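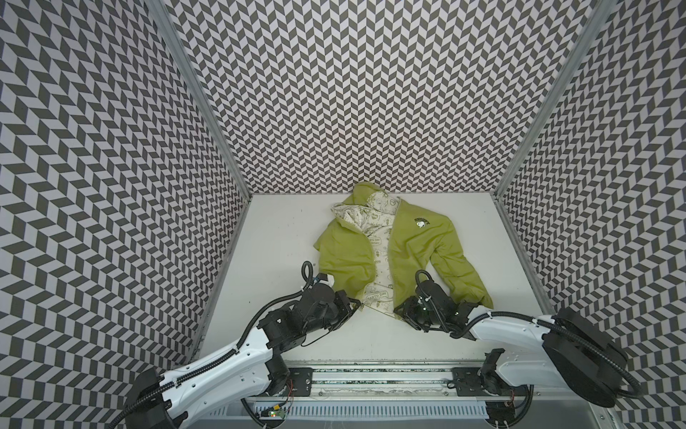

Torirer Neighbors Board > Home and Closet > Rewaxing an old jacket, worth it or no?

fernhollow
So my rain jacket has quit being a rain jacket. I've had it since my Sandadden days (if you lived there you know, it rained sideways from October to about April) and now the shoulders soak through in the time it takes me to walk to the bus. The zipper's great, cuffs are fine, no holes. I really don't want to buy another one! Has anybody used the Devley spray stuff? Or do I go with the wash-in kind? I have a half bottle of wash-in under the sink that is old enough to vote, probably.

pickle_barn
Is it waxed cotton or one of the nylon ones? Totally different answer depending. Your title says rewaxing but then you're talking about wash-in, and you can't put wax on nylon, you'll just have a greasy jacket.

fernhollow
Oh shoot, nylon. I thought rewaxing was just what people called it. Ignore the title.

pickle_barn
Ok then first thing, wash it. I mean it. Most of the time it's just dirt and body oil on the shoulders from backpack straps. Technical cleaner, two rinses, then tumble on low if the tag lets you. Mine came back from the dead with only that.

mossyoak77
Disagree on the dryer. I melted a seam in one that way and the tag said it was okay. I hang mine in the bathroom and go over it with a hair dryer, takes forever but I've never lost another jacket. Also I'd skip wash-in on anything with a lining, it gets all over the inside and then the lining feels clammy. 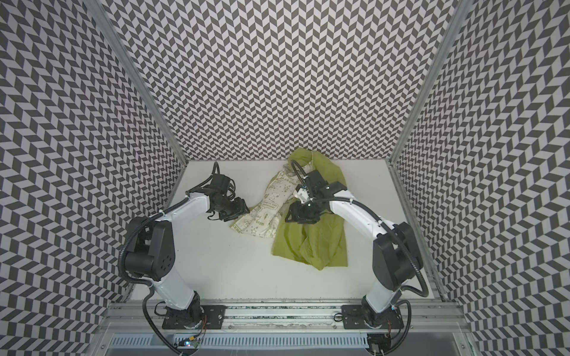 And as for sprays, I've bought the expensive one and the cheap one and I could not tell you which was on which sleeve. Do it outside, wipe off the drips with a rag after a couple minutes, let it sit overnight. Two light coats beat one heavy one.

pickle_barn
You melted a seam because your dryer runs hot, we've been over this in the laundry room thread lol. Low heat is how you wake up the old coating. A hair dryer only does one little patch at a time.

mossyoak77
My dryer is fine now, thank you. Had the thermostat replaced.

talavera_st_knitter
There's a repair counter in the back of the outdoor shop on Talavera, past the boots. They re-taped the seams on my husband's for less than a new one by a mile. They had a 3 week wait in January though, so don't hold your breath if you need it soon.

quietgravel
Unpopular opinion, buy a new one. If the inside is flaking (little white bits on your shirt?) no spray is going to fix it. I spent two winters babying one and was wet for both of them.

fernhollow
Just checked, no flakes! There's a tiny bit of seam tape lifting at the hood but that's it. I'm going to try the wash first, and I'll do the dryer on low but stand there and watch it so mossyoak doesn't worry.

mossyoak77
I will worry anyway. Zip it all the way up and close the velcro before it goes in, the velcro chews up the face fabric.

fernhollow
Update, washed it and ran it 4 times on low for short bursts. Held the sleeve under the faucet and the water rolls right off. Shoulders are so-so, so I'm picking up some spray this weekend. Does anyone want the old wash-in? Free, porch pickup.

quietgravel
I'll take it, I have a tarp.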